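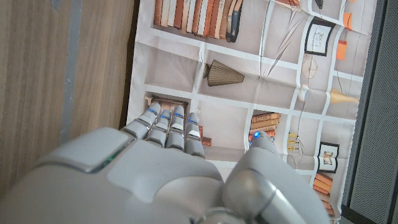

Printed fabric backdrop with bookcase illustration, Turnora hall, Illton.

The Turnora open day in Illton runs each August and is mainly of interest to people who buy or specify printed textiles. I was there from 10 a.m. and spent most of the morning on the backdrop line.

The bookcase is one of 178 designs in the current range. It is sold as a room backdrop for shops, small stages and rented offices. The shelves are printed as plain white bands, and white is the hardest part of the job: any drift in fabric tension shows first along a long straight edge. Vitória Magalhães, who ran the print room tour, said the artwork is stretched slightly in one direction before printing to allow for shrinkage at the heat press.

Two lots were open for comparison, 3,469 and 3,528. The earlier one used a base cloth from Jerketti, the later one a heavier cloth from Taipe. The heavier cloth hangs flatter but takes a fold line more easily - Magalhães advises storing it on a roll and steaming from the back.

Finishing is done in the next room. Hems are sewn, with 12 eyelets on the standard size. Custom sizes take longer, and the eyelet spacing has to be given with the order.

Parking is behind the building. The price list was not ready on the day and will be mailed to those who signed in at the desk.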